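Docs > Heltonora Collection Kit > Two-Hand Tasks > Recording small-object sorting

Recording a small-object sorting set with two hand-held grippers

This page covers one full set of demonstrations with the left and right grippers, from pairing to upload. It assumes both units have been calibrated according to the Altavik page and that the operator has passed the single-hand course.

1. Pair the units

Power on the left unit first. Wait for the steady light, then power on the right. If the order is reversed, the logger swaps the two streams and the set has to be relabeled by hand. Open and close each gripper fully three times. The width trace should return to zero on every close. A trace that settles above zero usually means a pad has shifted in its seat.

2. Choose the surface and the objects

Use a real household surface: a bed, a sofa, a kitchen counter. Do not clear the rest of the room. The policy will run in furnished rooms, and sets recorded against bare walls did poorly in the Fagundes trials.

Pick objects that fit inside a single container. Vary the shape and finish. Keep at least one hard, smooth item in each set and at least one that changes shape when lifted.

3. Record the map pass

Before the first demonstration, move both units slowly over the work area for 7 seconds with the fingers open. Tracking is built from this pass. Fast turns at this stage are the most common cause of a rejected set.

4. Record the demonstrations

Start each episode with both grippers open and clear of the container. Move one object, release it, back away, and end the episode. Do not correct a bad grasp with the free hand. If the object drops, finish the attempt and mark it as a failure – failed episodes are kept and used.

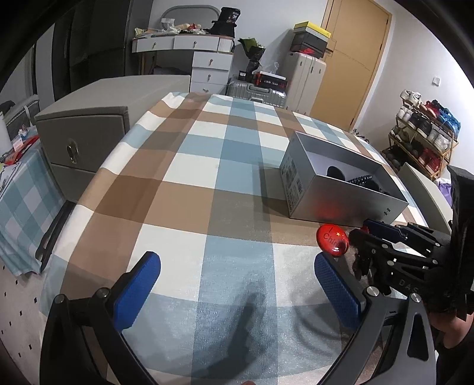
Gripper views overlap for much of a two-hand episode, and the overlap is useful. Each camera records its own fingers as well as the other unit, which gives the aligner a second estimate of relative pose. Keep the second gripper in view when it holds the object, as with the red egg-shaped stone next to the right finger, over the bed with the open gray box. Glossy items like this one produce a bright highlight that can mislead the tracker, so move them at half speed.

5. Check and upload

Run the checker before leaving the room. In the January set it read 242 episodes and passed 187. Most of the rejects were lost tracking during handover. Yanling Feng maintains the list of reject codes.

Upload over a wired connection. Keep the local copy until the server reports a matching episode total.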